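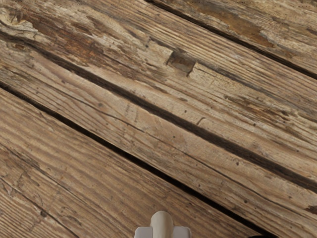 Nerys Vaughan wants to know why a robot should practice in a pretend world at all, when there are plenty of real tables to practice on. Good question, Nerys. I wondered the same thing, and I'm still only half convinced by the answer.

First, what is a pretend world? It's a computer program that draws a place and works out how things in it move. Robot scientists call it a simulation. The old, cracked boards at the top of this page are in one. No tree was cut down to make them. The pale gripper poking in at the bottom is made by the computer too.

Practice in a simulation is cheap. If the robot drops a cup, you start again. It can also try things over and over while everybody is asleep.

Now for a trick called "mixing up the looks." The computer swaps the surface under the robot again and again. One try might be on old wood, the next on blue tiles, the next on something like a zebra. The idea is that the robot stops caring what the table looks like and pays attention to the job.

Does it work? A team with a robot named Morris tested it. They let one program practice on a single plain table and another practice on 600 different surfaces. Then both had to pick up blocks with a real arm, on a real table. The plain-table program got 60 out of every 100 tries right. The mixed-up one got 74.

So 74 is better. But look at what's left over! It still missed 26 times out of 100. Would you let it carry your dinner?

I have other grumbles. The team used just one real table, and it was smooth. A picture of a crack is also different from a crack. Drawn wood can look bumpy and still be perfectly flat to the robot, so a block never snags on it. And blocks are easy. I'd like to see it try a wet sock.

Before you believe a robot story, ask how many tries there were, where they happened, and who did the counting. Babita Lodhi's class sent in some more questions, and we'll get to those in the next part.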